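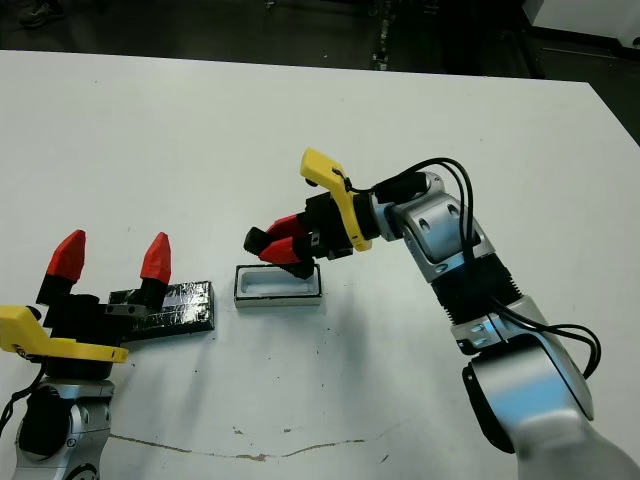

*The small white tray with the black rim, and a taped block, on the white tabletop.*

# hendura

My notes, lists and label templates for keeping a worktable usable. It started as one text file called `table.txt` and got out of hand (in a good way, I think!). Roksolana Symonenko asked if she could have a copy for her own table, and then Aicha El Sherbiny wanted the labels, so now it's a proper folder with a README and everything.

If you only want the labels, skip down to "Labels." If you want the opinions, keep reading, there are plenty.

## What's in the folder

```
hendura/
 README.md
 inventory.csv
 labels/
 tray_short.txt
 tray_long.txt
 notes/
 trays.md
 blocks.md
 tabletop.md
```

`inventory.csv` is the big one. It has 3000 rows, one row per kind of small thing I own: screws, snaps, beads, spare buttons, little springs, pen caps, all of it. Yes, I typed them in. No, not in one go. I did most of it in September with the radio on and I'd do it again.

The 3 files in `notes/` are the long versions of what's below. They repeat themselves in places. I keep meaning to trim them and then I add something instead.

## Trays

I like them small and I like them shallow. A deep tray turns into a pit where things go to live forever, and a big tray just becomes a second table sitting on the first table. With a little low one I can see everything in it from where I'm standing, and I can get two fingers under whatever I'm after without tipping the lot.

White inside is my favorite by a mile. Dark screws, brass snaps, colored beads, they all show up. The exception is white buttons, which vanish completely, so those get the blue saucer from the kitchen. A black rim is great on a white table! My old trays were white all over and I kept setting my mug down on the edge of one. Since I switched to rimmed ones I can tell where the tray stops and the table starts, even in the evening with the lamp on.

My rules, such as they are:

- One job, one tray. If I start a second job, I get a second tray.
- Nothing lives in a tray overnight unless there's a label with it.
- The tray stays near the middle of the table while I'm working. I used to park it by the edge and, well, carpet.
- Empty it by hand, piece by piece, back into the drawers. Pouring is how the washers ended up in with the beads.

I own trays from all over the place. Some came from the secondhand shop, a couple came out of packaging, and one was a present. They don't match and it doesn't matter as long as they're rectangular. Round ones waste the corners, and they roll if you store them on edge. (I have feelings about this. See `notes/trays.md`, which is mostly about round trays.)

## Taped blocks

OK, so these are my favorite thing on the table and the thing people ask about. A taped block is just a rectangular lump wrapped in shiny black tape that sits there and holds things down. Paper, tracing film, a curling instruction sheet, the end of a ribbon, whatever won't lie flat.

How I make mine:

1. Find something block-shaped with square-ish corners. Offcuts are fine, so is a filled tin.
2. Wipe it and let it dry properly. Dusty blocks shed their tape within a week.
3. Start the tape on a long face, never on a corner.
4. Go around the long way, pulling the tape snug, and overlap each pass by a third.
5. Do the ends last. Fold them in like you're wrapping a present, then run one more strip over the folds.
6. Rub the whole thing down with the back of a spoon.

I aim for 300 grams. Lighter ones skate when you brush them with your sleeve, and with heavier ones you really don't want to drop one on your foot. I weigh them on the kitchen scale before taping and scribble the number on masking tape stuck to the bottom.

Why shiny tape and not cloth? Cloth tape picks up lint like crazy, and after a month it looks like a small pet. The shiny kind wipes clean. It does show every wrinkle, so if you're fussy about looks, go slow on step 4. I'm not that fussy, and mine have wrinkles.

Roksolana makes hers with a little tab of folded tape sticking out of one end, so she can drag the block by the tab. I tried it and kept catching it with my cuff, but she loves it, so it's in `notes/blocks.md` as a variation.

## The tabletop

White, plain, wiped down. That's really the whole section, but here goes.

I used to work on a dark wood table that I loved to look at and hated to work on. Every dropped black screw was gone, just gone. A white top fixes that right away. The downside is that it shows pencil, glue, tea, everything, and the cleaning has to become a habit. I do it on Tuesday whether it needs it or not, plus a quick wipe whenever a job is finished.

Shadows are the other thing. If your lamp is on the same side as your working hand, you get a soft gray patch exactly where you're trying to look. Move the lamp to the opposite side. If you can't move the lamp, slide the tray until it's out of the shadow, it's a small tray, it won't mind.

Things I keep ON the table while working: the tray, a block, and whatever the job is.

Things I keep OFF the table: drinks (I try), the phone, the scissors, the tape roll, and any drawer I've pulled out "just for a second." Drawers go on the stool. Aicha keeps hers on a rolling cart, and I'm very jealous of the cart.

## Labels

Both label files are plain text, and you can print them on anything. The short one has the job and the tray contents. The long one adds a line for where each piece goes back, plus a line for what's missing.

Short label:

```
JOB:
IN TRAY:
```

Long label:

```
JOB:
IN TRAY:
GOES BACK TO:
MISSING:
```

I name my jobs so I can find them again later. Names, not numbers. The current ones are Plemberg (a lamp I'm rewiring), Tritero (a bead curtain, don't ask how long it's been going) and Yen (fixing the zipper pulls on a whole family's worth of jackets). The folder itself is named after a job too. Hendura was a sewing box I took apart to clean, and putting all its bits back in order is what made me write the first list.

Fold the label so it stands up next to the tray. If you lay it flat inside, it gets buried, and then you lift it out with six pins riding on it.

## The inventory file

Columns, left to right:

| Column | What I put in it |
|---|---|
| `name` | What I'd call it out loud |
| `kind` | Screw, button, bead and so on |
| `color` | Main color only |
| `drawer` | The drawer letter |
| `note` | Anything odd about it |

A few warnings. I was inconsistent with "snap" and "popper" near the top of the file, so search for both. "Silver" in the color column means silver-colored, I haven't tested anybody's metal. There's a run of rows where `drawer` is blank, and those are things that lived in a biscuit tin when I typed them up. The tin has since been sorted, the rows haven't.

There are no quantities, and I'm not adding any! I tried counting the beads once and gave up before dinner. If a drawer looks low, I write "low" in the note, and that has been plenty for me.

## Using or changing this

Go ahead. Copy it, rename the drawers, throw out the sections you don't like. If you do make your own version, I'd love to see how you lay out your table, especially if you've got a better way of holding down tracing film at the corners. One block does the middle fine but the corners still lift.

If you spot a mistake in the inventory, send me the row and what it should say. I'm slow at answering but I do read everything.

## Still to do

- Merge "snap" and "popper"
- Fill in the blank drawers from the biscuit tin
- Write down Aicha's way of folding the long label, with the little foot at the back
- Trim `notes/trays.md` (the round tray part can stay)
- Retape the two oldest blocks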